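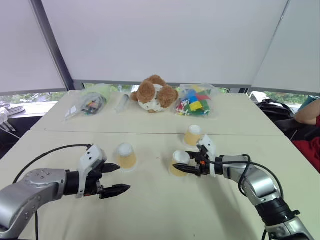
The Fludard D2 is sold as a bench kit: two arms, two parallel grippers, a controller and a license for the teaching software. Clarnico, which distributes it in North America, lists the set at $2229 a month on a 12-month lease. Grippers are included. Tables are not.

Setup at the Horside workshop took one morning. The arms are calibrated against each other first, then against the work surface, and the software rejects a pose if the two tool paths come closer than 40 millimeters. That margin can be lowered in the settings — Fludard advises against it.

Paper cups are the standard first exercise. They weigh little, slide easily and deform under a firm grip, so force settings matter more than reach. "People start with the force too high," says Melahat Çınar, who ran our tests. "Crushed cups are a cheap way to learn that."

We logged 168 cup transfers on the default profile. Handoffs between arms were slower than single-arm picks, and most faults came from the cable catching at the wrist when the joint turned past its midpoint. Roald Isaksson of Clarnico says a shorter cable ships in March.

Fludard rates the finger pads for 2000 hours. Replacements come in pairs and fit with two screws. The older Huang pads also fit, but need a new force profile.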